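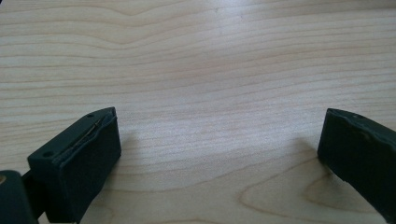 Nokuthula asked why the waiting had been cut out of the recordings, and whether Chiharu had looked at the waiting before she cut it.

Chiharu had not looked at it. She stood by the door of the lab with her coat still on and tried to think of a better answer. The waiting was the part of each demonstration before the hand began to move, when the gripper was held open over the table and the person was deciding. For a robot that has to learn from a person, she had thought, such seconds were worth nothing. She had written a small program that removed them, and she was quite proud of the program.

"It makes the training faster," she said.

"I believe you," said Nokuthula. "Does it make the robot better?"

The paper was promised for the end of August. Its title had the word "efficient" in it, and Kagiso Potgieter had already drawn the first figure, with two curves in blue and orange. There were 108 demonstrations on the disk. Chiharu had made half of them with her own right hand and Siyabonga Nel had made the other half with his, and she could tell from the first moment of a recording which of them was holding the tool. Siyabonga held it low and a little to the left. Also he waited. He waited so long sometimes that in the beginning she used to ask him from her desk if he was asleep.

"I am looking where I will go," he would answer.

That evening she trained the model again with nothing removed. She went home by the last bus to Narolthorpe, ate rice standing up in the kitchen, and slept badly. In the morning Siyabonga was already in the lab. He had put the white part back on the table and was practicing with it, although no one had asked for more recordings.

"The test is thirty tries?" he said.

"Thirty for each model. The same starting places for both. I will draw the places from a list, so that I can't choose."

They did the tests with the robot arm in the afternoon, and Kagiso wrote down the results because he was the only one who did not care which curve was higher. The model that had learned without the waiting was quick. It went for the part at once and often it arrived at the wrong side of it, where the small handle was, and pushed. The other model was slow. It stopped over the table for a moment, made a small turn of the wrist, and only then went down. Chiharu felt something unpleasant in her stomach when she saw this turn, for she knew it. It was Siyabonga's turn.

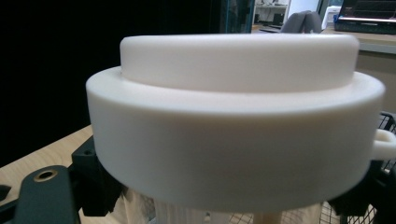 The white part in the gripper, with the wire basket below.

The quick model succeeded in 5 tries of its thirty. The slow one did much better than that, and Kagiso put down his pen and said they would need a new title.

Everybody was in a good mood then, and Siyabonga went to buy samosas. Chiharu stayed with the recordings. She made two folders, one with only her demonstrations and one with only his, and looked at how much the program had cut from each. From hers it had cut almost nothing. She never waited. From his it had cut the beginning, and with the beginning it had taken the little turn of the wrist, which was slow enough that the program considered it as standing still.

So it was perhaps not the waiting that helped. Perhaps it was the turn, and the waiting was only the place where the turn was hidden. Or it was simply that Siyabonga had a better hand than she had, and her program had thrown away the best part of his work and kept all of hers.

She wrote this on a sheet of paper in three different ways. Each one looked worse for her than the one before.

When Siyabonga came back with the samosas she showed him the sheet. He read it slowly, with his finger under the lines, and oil came on the paper.

"You could leave out the second one," he said. "The result is still good. Waiting helps — it's a nice thing to say in a paper."

"We don't know that it's true."

"No."

"I would have to make my recordings again. I'd wait like you, but without the turn. And then you with the turn, but without waiting."

"I don't know if I can do it without waiting," said Siyabonga.

He took the gripper from its hook and held it over the bare wood, open, with the frayed rubber edge toward her. She looked at his hand and not at the tool. He was trying to go immediately. She could see the effort in his shoulders.

"Now," she said, to help him.

He didn't move yet. Outside the door Nokuthula was talking with somebody on the telephone about the deadline, and her voice went up and down the corridor. Chiharu sat down at the computer, opened a new folder, and could not decide what to call it.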